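Washing and Storing Fabric Hair Accessories

Issued by the Clellach Textile Care Service. Reviewed 11 March 2026.

Fabric scrunchies, padded headbands and cloth bows collect oil and styling products quickly. Items in regular use should be washed every 2 weeks. The steps on this page apply to cotton and polyester. Silk and velvet are covered in a separate sheet, available from the Fulstead office.

Before washing, check the seam for loose threads and close any gap with a few small stitches. Turn out the folds and brush away hair and lint.

Fill a basin with cool water and add a small amount of mild detergent. Press the item under the surface and leave it for ten minutes. Work the folds gently between the fingers - do not twist, as this strains the elastic. 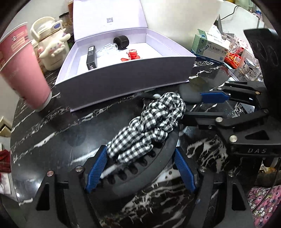 Rinse until the water runs clear. Roll the item in a clean towel and press firmly, then reshape it by hand and dry it flat, away from direct heat. Gathered pieces may need a full day, and the inner folds should be checked before the item is put away.

Store dry items loosely in a drawer or cloth bag. Elastic kept stretched over a jar or rod will weaken.

Questions about dyes or trims may be sent to Noreen Sandhu at the Fulstead office. The silk and velvet sheet will be reissued in April.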